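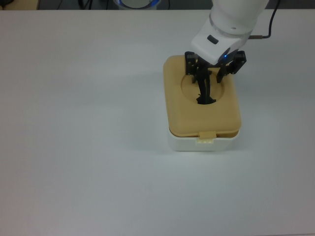 7/23/22
文:Costigan地方史读书会

最后更新:3月

讲稿备注:Joltatton的桥与过桥税

(开场,标题页停一会儿,等后排坐好)

今天讲的是Joltatton那座石桥,主要讲桥上收的税,建筑的部分只在开头带过。想听拱券做法的,会后可以单独聊。

先交代地理。Olen河在Joltatton上游收窄,两岸都是硬地,下游一直到Costigan都是滩涂,冬天车过不去。中世纪从南边运盐、运羊毛到Costigan集市,要么在这里过河,要么绕一大圈走山路。修道院在北岸的Jestuten,桥归修道院管,税也归修道院收。

(换地图。指一下南岸的旧路,现在是田埂)

材料来源。我们手里最重要的是Jestuten修道院的一本桥账,现存89叶,羊皮纸,前后都有缺页,装订是后来重做的。账目覆盖35年,中间有断。断的那几年,有人说是瘟疫,有人说是桥塌了,我两种都不太信,后面再讲。

第二种材料是Costigan镇的集市登记。登记很粗,只写货主来自哪个村、占了哪一排摊位,不写数量。但它能和桥账对上日子,这一点很有用。

第三种是诉状。南岸几个村子告过修道院多收税,留下来的状子不全,判决没有找到。

(这里慢一点)

税率。桥账开头列了6个类别:载货大车、空车、驮马、成群的牛羊、挑担步行的人、从桥下过的船。空手步行的不收。注意最后一类。船并不上桥,按理不该交桥税,修道院的说法是桥墩占了河道,要花钱清淤,所以船也得出一份。南岸村民的诉状里争得最凶的就是这一条。

成群的牲口怎么算,账上前后写法不一样。早期按“群”收,一群多少头没有写。后来改成按头收,字迹也换了一个人。换人和改法是不是同时发生,我看过原件,只能说在同一叶上,先后分不清。

(换账页的抄录。念一条原文的译文即可,不要全念)

“圣米迦勒节前夜,收Costigan来的盐车两辆,其中一辆免,因属本院。”

“因属本院”这四个字在账里反复出现。修道院自己的车过桥不交钱,但要记账。后期这种免税的车越来越多,我们怀疑有商人挂修道院的名字运货,从中分一点给院里。证据是Costigan的集市登记:同一天到的盐,桥账上写属于修道院,集市上却由南岸的货主占摊。能这样对上的例子不多,下结论还早。

断账的问题。老的地方志说桥在那几年塌过,很多旅游小册子照抄。我的看法是桥没有塌。理由有两条。其一,断账期间Costigan集市照样有南边来的盐,登记的村名和前几年一样。其二,恢复记账以后没有任何修桥的支出,而平时换一块栏石都要记一笔。瘟疫的说法也有困难,修道院同一时期的地租账没有断。

比较简单的解释是那几年的账另外装了一册,后来丢了。旧目录里有一条“桥,小册”,没有别的说明。我倾向于就是它。

(有人可能会问桥的年代。简短回答)

现在能看到的桥身大半是后来重砌的,只有北岸第一个桥墩的下部是老的。桥头那块牌子上的年代,出处是一份晚得多的抄本,抄写的人没有交代底本,引用时请注明存疑。

过桥的人。账上不记步行者的姓名,只记货和来处。整本账里能辨认的村名有200多个写法,很多是同一个村的不同拼法。我们还在合并,表格放在读书会的柜子里,想参与核对的可以拿复印件回去看。南岸有两个村现在已经没有了,只在田块名里留了下来,如果家里有老地契,麻烦翻一下。

(换最后一张图,南岸收税屋的位置)

收税屋在南岸还是北岸,诉状和桥账说法不同。诉状说在南岸,村民还没上桥就被拦下。桥账里买灯油、修门的支出写的是“近院一侧”,那就是北岸。可能两头都有,也可能搬过。南岸田里有一段墙基,没有发掘过,地面上只看得出一个转角,不要在报告里直接叫它收税屋。

税是什么时候停的,也没有确切的文件。修道院解散以后,桥转给了Costigan镇,镇上的账里还有一阵子“桥入”这个科目,数目很小,再往后这个科目就改成了“桥及水沟”,全是支出。

(时间不够的话,跳过下面这一段)

译名说明。讲义里Olen既指河,也指河边的庄园,账里不区分。凡是写“自Olen来”的,我一律译作庄园;写“经Olen”的,译作河。有几处两可,讲义上打了星号。

提问环节。先收关于账本的问题,再收关于桥本身的。想看原件的,要提前向档案室写信申请,一次只能调一册,不能拍照,可以用铅笔抄。

讲义多余的放在门边桌上。第三页的表头印错了,“空车”和“驮马”两栏对调,请自己改一下。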